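We use cookies to improve your reading experience. By continuing you accept our cookie policy.

3.2 The rack and its placement

The dish rack is one of the most ordinary objects of the home kitchen, and for this reason it is seldom studied. In the earlier part of this work (Section 2) we considered the sink and the drying cloth. In the present section we turn to the rack itself, and to the question of how bowls find their place in it. Plates are an easy case, as the dividers are made for them. A bowl is deeper than the space between two wires, so it must lean, and the way it leans decides how much space is left for the next one.

The households in the Baruren survey were asked in July to describe in their own words how they put bowls to dry. From 500 returned forms we obtained 2,023 separate remarks, which were sorted by Frauke Buschmann into 19 groups. The largest group concerned the direction of the opening. Many people wish the opening to look down, so that water does not collect, but they also admit that they turn the bowl to the side when the rack is getting full.

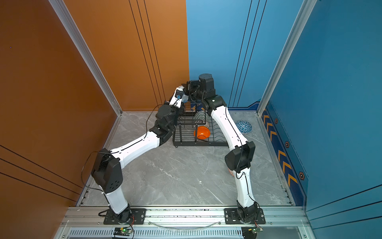

A second large group concerned the position of the rack on the work surface. People who keep it close to a wall reported that the back row is filled late and emptied last. Those who can reach it from more than one side did not make this remark. We think that the distance of the hand to the far row is important here, and that the height of the wires is less important than we expected in the beginning.

The form of the rack was also mentioned. Following Baritz and Brasel, we divide racks into those with a closed tray and those made only of wire. In a wire rack with vertical dividers, a bowl can stand between the dividers or rest on top of them. The first position is more stable, but it asks for some care when a neighboring bowl is lifted out. With 4 bowls standing in a rack of this kind (Figure 2), the bowls do not need to be of one set, and a mixed group with different patterns is the more usual case in our forms.
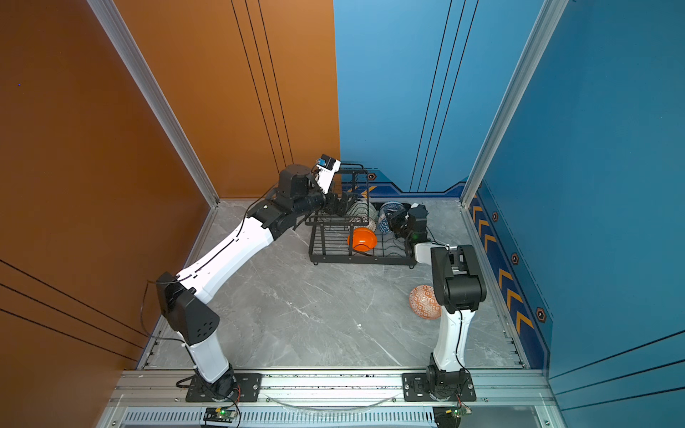
Figure 2. Patterned and plain-looking bowls in a black wire rack, with one more bowl lying on its side outside it.

The order of filling deserves a short comment. Nazari proposed that people begin at one end and continue to the other. Our remarks support this only in part. Several persons wrote that they put the first bowl in the middle, where it is easy to reach, and later must move it to make room. A bowl that is laid beside the rack for a moment was mentioned often, and it was described as a bowl that is "waiting." We have kept this word in the rest of the paper, because we did not find a better one.

We also note one limit. The forms do not tell us the diameter of the bowls, and a rim which is a little wider can change the whole arrangement. This point is taken up again in Section 4, together with the question of handles.

Related items
Drying cloths and their storage in small kitchens
Stacking habits for cups and glasses
A note on drawer dividers

Contact the editors | Copyright and permissions | Back to top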